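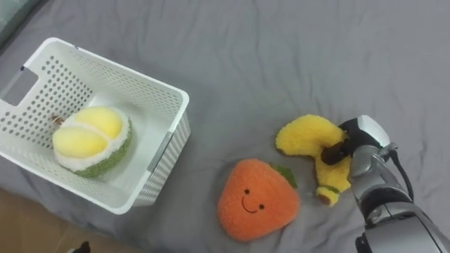 White basket, gray sheet.

Golter Records: Frequently Asked Questions

Last updated Sunday, January 16, 2022

We are a small mail-order label that reissues records most people were content to leave in the garage. The same questions come in every week, usually late at night, so we've gathered the answers on one page. If yours is missing, the email address at the bottom still works.

WHAT WE DO

What kind of music do you put out?

Mostly late sixties and seventies material that fell out of print: sunshine pop, country rock, private-press folk, library music, and soundtracks to movies that played drive-ins for a week and then vanished. We also have one polka album in the catalog. It sells better than you'd think and we have stopped arguing with it.

Why do you reissue so many soundtracks to bad movies?

A bad movie often had a perfectly good band on the payroll. The producers had no money for the script, but somebody's cousin could play the vibraphone, and there was a whole afternoon of studio time already paid for. Jirell is the best case in our catalog. The movie involves a stolen speedboat and is close to unwatchable. Side two of the soundtrack is wonderful from the first bass note to the last.

Do I need to see the movie first?

Please don't.

What are Drana and Yakubu?

Drana is our sublabel for folk and other quiet things. Yakubu is the sublabel for funk, soul jazz and anything with a clavinet on it. If a record is quiet and also has a clavinet on it, we flip a coin, and then we hear about it from collectors for the rest of the year.

PRESSINGS AND SOUND

Are your records cut from the original master tapes?

When we can get them, yes. When we can't, we use the best source we can find, and the back cover says which. We have used safety copies, production masters, and in one case a very clean store-bought LP. If the jacket says "from the best available source," the best available source was the LP. We would sooner print that than let you find out from a message board.

How many copies do you press?

A standard Golter title gets a single run of 4000. Drana titles are usually smaller. Colored vinyl, when we do it, is 100 copies out of that run, and it goes on sale at the same moment as the black. It sounds the same. We've played both. Some of you will write in to say that the amber one has a warmer midrange, and we wish you every happiness.

Will you repress a title that's sold out?

Sometimes. It depends on whether our license is still running, whether the plant can fit us in, and whether we still like the record. Emailing us helps a little. Emailing us every day in capital letters has the opposite effect.

Why is there a short gap of silence, then a cough, at the start of side two of Jirell?

It's on the tape. We talked about cutting it. The cough comes in exactly on the downbeat, and after a month of listening none of us could hear the song without it.

My record has surface noise. Is it defective?

Try cleaning it first. New records can come out of the sleeve with paper dust and static on them, and that accounts for most of the crackle people report. If it still ticks after a cleaning, tell us the side, the track and where in the song you hear it. A loud repeating tick is our problem. A faint pop between songs is what you signed up for when you bought a turntable.

Do you sell downloads?

Yes, for most titles. Every LP comes with a download card unless the license forbids it. Check the inner sleeve before you write to tell us that yours is missing. Then check the other side of the inner sleeve.

ORDERING AND SHIPPING

When will my order ship?

Orders go out 2 days a week. In-stock items usually leave on the next shipping day after you order. If you order a preorder and an in-stock title together, we hold everything until the preorder arrives, so place separate orders if you're the impatient type. You know who you are.

How do you pack the records?

In a stiff mailer, with the disc outside the jacket so it doesn't split the seams on its way to you. We know some of you prefer it sealed. Leave a note at checkout and we'll leave the shrink-wrap alone, but a split seam is then between you and the postal service.

Can I combine orders to save on shipping?

If neither one has been packed yet, yes. Send both order numbers in one email. Three emails with one thought in each is a thing that happens, and it does slow us down.

Do you ship overseas?

We do, to most countries. Customs charges are yours to pay. We can't mark your package as a gift, even though we agree that it is one, spiritually.

My package says "delivered" and it isn't here.

Give it one more business day, look behind the planter, and ask the neighbor you don't like. If there's still no record, write to us and we'll open a claim with the carrier.

What is your return policy?

Unopened records can come back within a month for a refund of the purchase price. Opened records can be exchanged if they're defective. "I thought this would be the other version of the song" is a feeling we share, but it is not a defect.

RECORD STORE DAY AND OTHER STRESSES

Do you take part in Record Store Day?

Some years. We have a June title in the works and will announce it when the jackets are printed and not one minute sooner. We once announced a record before the artwork was cleared, and that page is still the most visited one on our site. The record has never come out.

Can you hold a limited title for me?

No. We don't hold them for our relatives either, and Thanksgiving has been noticeably cooler.

I saw your record online for three times the price. Can you do something about that?

Sadly no. We sold it once, at the regular price, and after that it goes out into the world and makes its own decisions. Ask your local shop if they have one sitting in the bins. Soundtracks get filed in strange places, so look under the actor, the composer, the first word of the title, and Easy Listening.

LICENSING AND SUBMISSIONS

I was in a band in 1971. Will you reissue our album?

Maybe! Write and tell us what it is, who played on it, who owns the tapes, and where they've been stored. "My ex-wife's basement" is a common answer and doesn't rule you out. Please do not mail us the tapes. Please especially do not mail us the tapes in an envelope.

I am in a band now. Do you accept demos?

We don't sign new acts. Come back when you've been out of print for a few decades.

Why haven't you put out the obvious one?

You mean the one everybody asks for. We have tried. The rights are split 3 ways, and the people holding them will not sit in the same room, or reply to the same email. We ask again every spring.

Can I use one of your tracks in my podcast or student film?

That depends on the track. On many titles we license only the right to press and sell the record, and can't give you permission for anything else. Send us the title and a short note on how you'd use it, and we'll point you to whoever can say yes or no.

How do I reach you?

Use the contact form, or reply to your order confirmation. We have no phone line. We had one for a while, and it was mostly people humming things at us and asking for the title.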